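Home Stories Partners Newsletter Contact

2021-06-24
By the Mindier newsletter desk

A small sponsor in a big hall: Jarmo Tuominen on floorball, shirts and slow sales

When Jarmo Tuominen took over marketing for Mindier's northern sales region, the company had one sports contract, and it was nearly over. It was a banner behind a ski jump. He let it run out. A year later he signed Mindier as a sleeve sponsor in floorball, a sport that some of his colleagues in other regions had to look up.

"I got a lot of emails asking if it was the same as field hockey," he says. "I sent everyone the same reply with a link to a match. Some of them watched it, and a few wrote back with questions about the goalie, who has no stick."

Mindier sells kitchen fittings: sinks, counter brackets, drawer runners and the small hardware that goes behind them. Most of what it sells goes through dealers. Tuominen says that decided the choice of sport more than anything else did.

"Our dealers are in towns where the sports hall is the busiest building in the evening. The dealer's kids play there. The installer plays in the over-40s league. If I put our name on a racing car, those people might see it on television a few times a year. In the hall they see it every week."

The first contract was with a single club, Lahtinen, whose main backer is a building supply firm of the same name. Mindier already sold through that firm, so the two sides knew each other. Tuominen describes the talks as short. The club wanted money for travel and for new boards around the rink. Mindier wanted the left sleeve, a place on the club's website and tickets for its dealers.

"We got 20 tickets for each home game. At first I thought that was too many and that I would be giving them away at the door. By the middle of the season I was asking the club for more."

The tickets did most of the work, in his view. A dealer who came to a match usually brought a customer or a couple of installers, and the sales rep for the area would sit with them. Tuominen asked his reps not to bring catalogs into the hall. They could talk about products if the guest raised the subject, and afterward they could call.

"Some reps didn't like that. They are used to having something in their hands. I told them to buy a coffee and hold that."

He is careful about the results. Mindier tracks orders by dealer, and he compared the dealers who had come to matches with the ones who had not. The first group had ordered more, but he points out that it also included the dealers who had been the most active to begin with. He would not present it to management as proof.

"What I can show is new accounts. We had people come up to the rep in the second break and ask who to talk to about opening one. I can write down their names. That kind of thing I trust."

The other number he trusts is 3,408. That is how many people entered the prize draw the company ran with the club during its second season, by filling in a short form on the club's website. The prize was a complete sink and counter set, with installation by a local dealer. Everyone who entered was asked whether they planned any work on their kitchen in the next two years, and they could tick a box to be contacted.

"A lot of people don't tick the box, and that's fine. The ones who do tick it are expecting a phone call. It is a completely different conversation from calling someone out of the blue."

He would change a few things about the draw. The form went up late, after the opening home game, and the text on the printed flyers had been translated in a hurry. One line about delivery read as if the winner had to collect the sink in person from the factory. The club office took several calls about it before new flyers were printed.

"Have somebody who speaks the language read the thing on paper. We had checked it on a screen, and we had checked it quickly. Now it goes to one of the dealers before it goes to print. They find mistakes and they also tell us when we sound like a brochure."

The company's second club agreement was in a place where floorball is much smaller. Mindier's distributor there, Gatex, had asked for something to do with sport and had first suggested soccer. Tuominen looked at the prices and said no. For the cost of one season on the perimeter boards of a second-division soccer club, he could support a youth floorball tournament for several years.

The tournament drew 200 players the first time it was held. Parents came along and stayed all day, because the games were spread out from morning until evening. Gatex set up a table near the cafeteria with water bottles and a shooting target made from a piece of countertop with holes cut in it. The target was so popular that the organizers asked for it to be moved away from the door.

"The distributor made that themselves, and I had nothing to do with it," Tuominen says. "It was a good idea. I have asked for the drawings so that other offices can build one."

He wishes the same attention had gone to the shirts. The tournament shirts carried both the Mindier and the Gatex logos, and on the smaller sizes the two ran together. The children did not mind, but the photos were hard to use later. Since then there has been a rule that youth shirts carry one logo on the front and everything else goes on the back.

Not every office has joined in. The team in Kemer decided against floorball after checking which sports people in its area follow, and it is now talking to a volleyball club. Tuominen says he supports that and never saw the program as being tied to one sport. He asks each office to look at three things before choosing: how many people play, who pays for the halls, and whether the dealers have any connection to the clubs.

"If the answer to the last one is no, I would wait. You can pay for a sleeve in any sport. Without the dealers you end up with a logo on a sleeve." 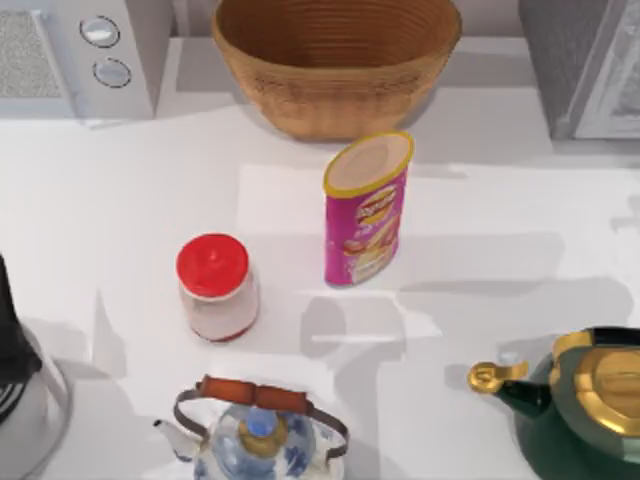

The question he hears most from other offices is about the workload. His answer is that the first season takes the most time and most of it goes into small matters: which file format the printer needs, who approves the wording for the hall announcer, where the guests park. He kept a list of these during the first year with Lahtinen and now sends it to anyone who asks. It has grown to four pages.

The budget is a question he answers less directly. He will say that 80 percent of the money in the northern region goes to the clubs themselves, and that the rest covers printing, prizes and travel. He has turned down offers from agencies to run the program for him. An agency would probably do the design work better, he says, but the clubs like to have one person to call, and he likes to hear about problems early.

One such problem came last year, when games were played without spectators for long stretches. The tickets were worth nothing, and the contract did not say what should happen in that case. The club offered extra space on its video streams, and Mindier accepted without asking for money back. Tuominen says it was the right decision, although he had to explain it at two budget meetings.

"They would have had to cut the junior teams. I didn't want our name on the sleeve of a club that had just cut its junior teams because of us."

The new agreement has a paragraph about closed halls. It also moves the company's name from the left sleeve to the back of the shorts, which costs less and, Tuominen says, shows up better on video, where the players are bent over much of the time.

Ticket planning for the new season starts in September. Offices that want to send guests to a home game should write to him before the list is closed, with the number of people and the names of the dealers they represent. He does not play himself. He tried it once at a company evening, in goal, and says his knees hurt for a week.

Last updated: 2021-06-24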